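Open day shows robot arm at work on the test bench

By Reinaldo Bezerra
January 31, 2020
14 shares | 5 comments

People who have wondered what goes on behind the roller door at Rocha got a chance to look for themselves this week, when the Tromthorpe testing lab held an open day for neighbours, customers and anyone thinking of applying for work there.

The lab checks samples for manufacturers and local growers, and most of the day's visitors came to see its new automation project. Rocha is setting up a robot arm to load and unload one of its bench machines, a job now done by hand on every shift. The arm is being programmed by Hakex, a small firm from Plandbridge, which sent two of its staff to run the demonstration.

Visitors went through in small groups. Each group started in the meeting room, where the cell was shown on a large screen as a computer simulation, and then walked down the hall to watch the real arm go through a slow version of the same routine.

Hakex builds every job in simulation first. The programmers lay out the table, the machine, the racks and the walls to the same measurements as the customer's room, then try out the moves on a computer until they are happy with them. Only then is the program loaded onto the arm.

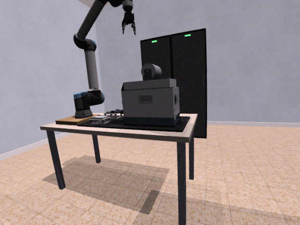 4 min read

The arm in the simulation is mounted at the left end of a table, with the boxy grey machine filling the other half and two small racks in between. During the talk, the programmer stopped the run with the gripper open and empty, high above the table, and asked the group to pick out what the arm might bump into. The children went for the machine straight away. One of the adults said the cabinets behind.

The answer, she told them, was all of it, including the arm itself. A long arm can fold back and knock its own base if the program lets it, and that is one of the things the software checks for.

She then changed the position of one rack on the screen and ran the routine again without changing anything else. The gripper came down in the old spot and closed on nothing. It got a laugh, and it made the point about measuring. When the racks are set up in the real room they will be fixed in place, and staff will be asked not to shift them when they clean the bench.

Down the hall, the real arm was running behind a taped line on the floor. It moved at a fraction of its working speed, and visitors were asked to stay behind the line even so. A lab technician stood by with the stop button and let a few of the younger visitors press it — which they did, more often than was needed.

The demonstration used empty containers. Rocha will not put customer samples through the cell until the arm has finished its trial period, which is due to start in February. For the first part of the trial the arm will work only while a technician is in the room. If that goes well, it will be left to run through the evening.

Lab manager Colleen Marsh said the evenings were the reason for the project. At busy times of year the machine sits idle overnight while samples wait in the fridge, and the lab has had trouble finding people who want a late shift made up mostly of loading and waiting.

"It's a dull job and we've never been able to make it less dull," she said. "You put one in, you wait, you take it out, you put the next one in. Our people are trained to do a lot more than that."

Marsh was asked several times during the day whether jobs would be lost. She said none would, and that the lab was taking on 2 trainees this year to help with sample preparation and reporting. Those positions were advertised on a board by the front desk, and a stack of application forms was gone by the early afternoon.

Not every visitor was won over. One grower who sends samples to the lab wanted to know who would notice if something went wrong at night. Marsh said the arm would stop and send a message to the technician on call, and that no result would go out to a customer before a person had looked at it. He said he would wait and see how it went.

Others were more interested in the cost. Rocha would not give a figure for the project, but Marsh said the arm was leased and the lab could hand it back if the trial did not work out. The simulation work took Hakex roughly five weeks, longer than planned, mostly due to a late change in the layout of the room.

A total of 249 people signed the visitors' book, well up on the lab's last open day. The sausage sizzle in the car park ran out of bread before lunch and someone had to drive into town for more. Money raised from it goes to the Tromthorpe school science room.

The rest of the building was open as well. Visitors could look at pond water under a microscope, have their own tap water tested for hardness, and see the sample store, where the queue was longest after the robot.

School groups who could not attend can book a visit by calling the front desk. The arm will not be available to see during the first weeks of the trial, but Hakex has left a copy of the simulation with the lab so it can still be shown on the screen.

Comments (5)

marg_t
Took my two grandsons and they loved it. The younger one has been walking around with his arm stuck out picking up socks ever since.

Dale P.
I did the night shift there years ago. Good luck to the robot, it can have it.

Hillside Growers
Would like to know if turnaround gets any quicker once this is running. Paying the same and waiting the same doesn't do much for us.

kjw
Does anyone know if the trainee jobs are still open? Missed the forms.

marg_t
kjw, they told us you can ring and they'll post you one.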